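Let the Town String Its Own Wire

By Tekle Woldemariam

I have been happy about a utility bill exactly once in my life, and it was last January, when the first statement from Cirkstead's town-owned internet service landed in my mailbox. One page! One price, one line for tax, and a phone number that rings in an office over the old feed store on Gamage Street. I stuck it on the refrigerator like a kid's spelling test.

People in bigger places may wonder why anyone would get worked up over this. Well, for years we had a single company, and when it raised the rate we paid the new rate. My sister-in-law in Drekbridge used to park outside the library after closing so her boys could upload their homework from the back seat. She cleans offices and gets her shifts by text and email, sometimes with an hour's notice, and a dropped connection meant a lost day's pay. For her the internet was never a luxury, and I don't think it is for most people now. It sits right there with the water and the lights.

So I'm all for towns building their own, and I wish more of them would get going.

The money question

I know the objection, because I used to make it. What does a town council know about fiber? Our public works crew is nine people and they already have the snow. If the thing loses money, we all eat the loss.

Fair enough, and there are towns that borrowed too much and signed up too few. But look at how Cirkstead went at it. The town held off on digging until 369 households had put down a deposit. It hung most of the line on poles it already owned. It hired Arvid Westerberg, who had spent 20 years splicing cable for other people's companies and was delighted (his word) to do it for his neighbors. I went to one of his evening talks expecting to last ten minutes and stayed for two hours. The man can make a junction box sound like the moon landing.

And the debt gets paid by the people using the service, month by month, the same way we paid for the water tower. I can live with that. I can more than live with it, I'd sign up twice if they'd let me.

What comes down the line

What I like best is what folks have started doing with it. The woman across the road from me teaches Amharic to students in three time zones from her kitchen. My nephew, who could barely load a web page two years ago, now spends his evenings on video calls with a chess club called Nudero, and he comes to Sunday dinner so full of it that his food goes cold. A retired welder I know is taking a bookkeeping course. None of them asked for permission or filled out a grant form, they just had a decent connection and an idea.

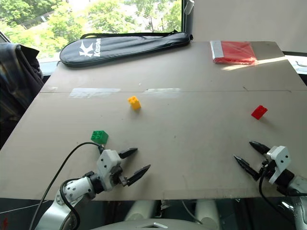
What Drekbridge should do next

Drekbridge votes on its own plan this fall, and I hope my friends over there will go to the meetings and pester the council with questions. Ask about the rate for people on a tight budget, and get it in writing. Ask who answers the phone on a Saturday. Ask whether renters get hooked up on the same terms as owners, which we fumbled at first and had to fix.

Then vote yes! Bring your mother along to vote yes too. I'll drive over and help carry ladders if it comes to that, and Arvid has already said he'll bring the doughnuts.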